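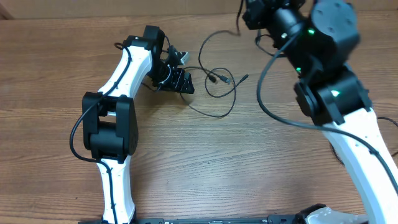
Reading the Musmont depot ballot

July 2022

The Musmont bus drivers' ballot closed with 903 papers returned. The threshold is set against eligible members, so abstentions count in effect as votes to stay at work. Spoiled papers still count toward turnout.

The dispute covers 3 rosters. Under the Corero roster, unpaid breaks run to 130 minutes on a split shift. The Clakelthorpe roster pays half of that time.

Route 3901 will be the first to stop, as it has no spare crews. The current agreement expires in November, and the overtime ban applies until then.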